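Chapter 3
Package Leaflets and the Reader

A leaflet supplied with a prescription medicine has two jobs: to state the approved uses and to set out the risks in words a patient can follow. This chapter deals with how leaflets are tested before release.
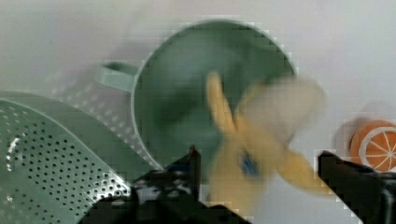 R. Conneely

Testing is done by interview. Each participant reads the leaflet, then finds and explains set items – dose, storage, missed doses. The Taltis leaflet had 11 such items and was tested in 3 rounds. 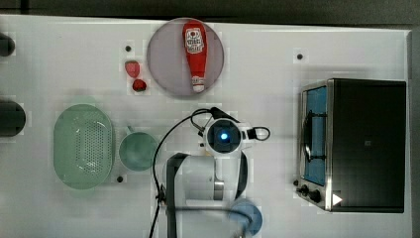 Figure 3.1 Ketchup bottle on a round plate.

Wording was revised after each round. The final version went to 159 readers, and the labelling file was closed in July. Layout was held constant throughout, so that changes in recall could be assigned to the text.

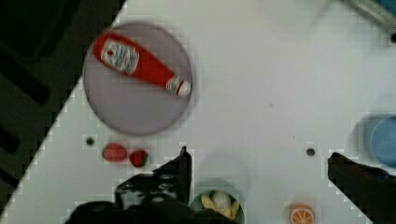

Recall alone is a weak measure. A reader may repeat a warning correctly and still misjudge when it applies, a problem taken up in Section 3.2.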